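Folding for paper that fights back: a talk with the Garnberg workshop
February 9, 2019

The paper-folding workshop at Garnberg occupies two rooms above a bookbinder's, and its output is mostly geometric: boxes, collapsible vessels, and the tessellated sheets for which it is best known among folders. Its founder, who prefers to publish under the workshop's name, agreed to talk about paper choice, grain and the design of the Tosto, a lidded box folded from a single square with no cuts and no glue.

The conversation began with grain, a subject the founder regards as badly taught. "Machine-made paper has a direction. The fibres lie mostly along the length of the roll. A crease running with the fibres is clean, and a crease running across them is rough and springs open. On a crane it makes little difference. On a box with a locking rim it decides whether the lid fits."

The test used at the workshop is a simple one. A sheet is bent over, without creasing, first one way and then the other, and the direction that offers less resistance is marked in pencil on a corner. The sheet is then cut square with the mark kept. "People cut the square first and lose the mark. Then they test again, on a piece that has already been handled, and the answer is less clear. Mark first."

For the Tosto, the grain should run parallel to the two long locking flaps. The founder was precise on this point. "The locks are under load. The side walls are not. If you must have a bad crease somewhere, put it in the walls."

The design itself went through several versions. The earliest was derived from a traditional masu box, with the corners drawn out to form a rim, and it suffered from a fault common to such models: the four layers at each corner were too thick to lie flat, and the lid rode up. The present version moves two of those layers inward, under the base. This costs a little height. "The finished box is lower than I wanted. I tried to get the height back by shifting the first pleat, and the lock failed. I left it low."

On the subject of crease order, the founder holds views that some folders will dispute. The common advice is to precrease everything before collapsing the model. At Garnberg only the reference creases are made beforehand, and the diagonals are left until the paper is half formed. "A crease made on a flat sheet is placed by measurement. A crease made during the collapse is placed by the paper. Where those two disagree, I trust the second, provided the references are good."
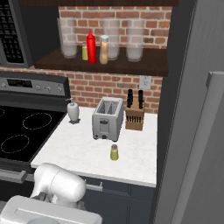
References are found by folding, never with a ruler. The Tosto requires a division into sevenths, which is awkward by halving, and the workshop uses an approximation in which the left edge is guessed, then corrected by repeated halving from alternate sides. The error shrinks with each pass. "You make small pinches at the edge and no full creases until the last round. By then the mistake is less than the thickness of the pencil line. A beginner can do it on the first afternoon."

Asked about paper weight, the founder gave figures only with reluctance, on the grounds that weight says little about stiffness. For practice, ordinary kraft wrapping paper is recommended. For finished pieces, the workshop has settled on a sheet sold by Trindade, which is firm, takes a crease well and tolerates being reversed. It has one drawback. "The colour goes right through, so there is no contrast between inside and outside. For a box I don't mind. For anything with a colour change it is useless."

Thin papers are backed before use. Two sheets are joined with methyl cellulose paste, brushed from the centre outwards, and left on a smooth board until the edges lift by themselves. The founder advises against hurrying this with heat – the two sheets shrink at different rates and the square is then no longer square.

The workshop keeps a log of every trial fold, and the entries are numbered. The first Tosto to close properly was number 1061. The version now taught is number 1612. "Most of the ones in between differ by one crease. It is dull reading. But if a student asks why the flap is where it is, I can go and look."

A larger project is under way. The Bidon is a tall vessel with a twisted neck, folded from a long rectangle, and it has 222 creases in the current pattern. The body causes no trouble. The neck is formed by a ring of slanted pleats which must all be turned at once, and the paper tends to tear where the pleats meet the shoulder. Dampening helps, within limits. "A damp sheet forgives the turn, but it also loses the sharpness of the pleats below. I dampen the neck only, with a small brush, and wait two minutes."

A printed diagram of the Bidon was planned for last August and was withdrawn. The founder found that step drawings could not show the turn clearly and has started again with a crease pattern and a short written account of the collapse. No new date has been set.

The Tosto diagrams remain available from the workshop on request, in one size only. They are drawn for right-handed folders, and left-handed folders are advised to read them in a mirror.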